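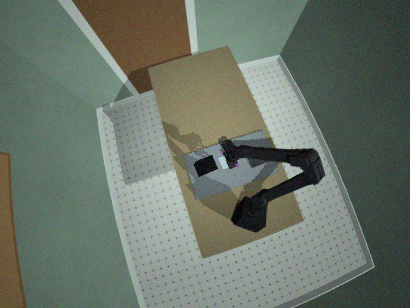

*A black square on a blue-grey mat, and a brown door at the far end.*

I've been banging on about doors to anyone who'll listen, so I may as well write it down. I think we've stopped making rooms that shut, and I'd like them back please.

When I moved to Dekarcombe I rented the ground floor of a house that had been "opened up". That was the agent's phrase and she said it with real pride. Kitchen, sitting room, dining bit, all one enormous space, with the stairs coming down into the middle of it like something from a cruise ship. It looked lovely in March with the sun coming in. By November I was wearing a coat to watch telly, and every duvet in the place smelled of onions.

I stuck it for 13 months. Then I found the flat in Tostwood, which has five rooms and a door on every one of them, plus an extra door halfway down the hall that doesn't seem to do much (I adore it). The kitchen is small. You can fry fish in there, shut the door, and go and sit somewhere that doesn't know about the fish!

People tell me open plan is more sociable, and I do see what they mean. If you've got toddlers you want to be able to see them while you're draining the pasta. But toddlers turn into teenagers, and then you've got somebody's homework, somebody's drum practice video and the dishwasher all going in the same room, and everyone ends up in their bedroom with headphones on. I grew up with a front room and a back room, and we argued about who got which, and then we shut the doors and it was quiet.

Then there's the cost. My brother-in-law in Kernby paid a builder £2,912 to take out one wall between his kitchen and dining room. Two winters later he's pricing up a glass partition to go in the same spot. I've been very good and said nothing to him about it, so I'm saying it here.

I bought an old panelled door from the Lagman salvage yard for £50 last month, to replace the flimsy one on my bedroom. It weighs a ton and it sticks at the bottom, and I had to plane it twice out on the landing while the neighbours stepped round me. It closes with a proper thud, though. I'm 47 and I've never owned anything that gave me so much pleasure just by being shut. If you're viewing houses this spring, try the doors before you look at the worktops.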